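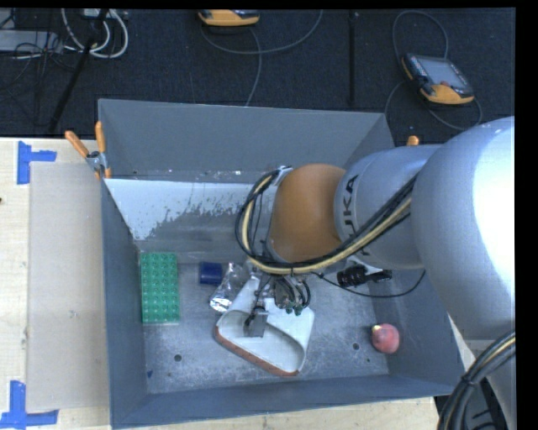 The KUKA arm over the gray bin, with the scoop and several other items inside.

Ultotari Bin Picking Set, student release
Last change of this file: 12/19/21

1. What is in this release

Ultotari is the term project of the robot manipulation class at Brurnmont. The set has 2,386 grasp attempts, recorded in 138 sessions. In each attempt the arm must take one item out of the bin and hold it for three seconds. We share the set so that the next class does not have to start from zero.

2. Folder structure

sessions/ has one folder for each session, with joint positions, gripper state and the bin camera images
labels/ has one CSV file for each session
items/ has the item list with weights in grams
tools/ has the scripts for reading and checking

The column "result" in the labels can be success, drop, miss or stop. "Stop" means that a student ended the motion from the controller. Please do not count these attempts as failures of the grasp planner.

3. Items

The item list has 62 entries. We wanted hard and soft things together, also shiny ones, so a scene can have a building-block plate, a crumpled silver package and a round fruit next to a white scoop. The scoop is item 17. It is difficult for our planner, which likes to take it by the raised side and then the item turns.

Fruit was weighed again before each session. The weight in the item list is only the first measurement, and the later ones are in the session folder.

4. How the labels were made

Yen-ting Tang and Yufang Hou labeled all attempts separately. They did not agree on 83 attempts, mostly between "drop" and "miss". Hongjun Liao looked at these again and his decision is the final one. The first two labels are kept in the columns "label_a" and "label_b".

5. Known problems

The bin is held to the table with spring clamps. In sessions 41 to 44 the bin moved a little and the calibration is not exact. We did not correct it.

The bin floor is scratched and metallic gray and may reflect the lamp. Depth values near the front wall have holes in many images.

The time stamps of the gripper are late compared to the arm. The script tools/shift_time.py repairs this, but you must run it yourself.

6. Use

Run tools/check_all.py first. It needs Python 3.8 and takes some minutes. If it reports a missing file in session 90, this is known and you can continue.

You may use the set for study and for research. Please do not use it to set force limits on a real arm.

7. People

Recording: Huiling Xie, Yanling Xia
Labels: Yen-ting Tang, Yufang Hou, Hongjun Liao
Scripts: Yanling Xia

Questions about the files go to Huiling Xie, through the class page.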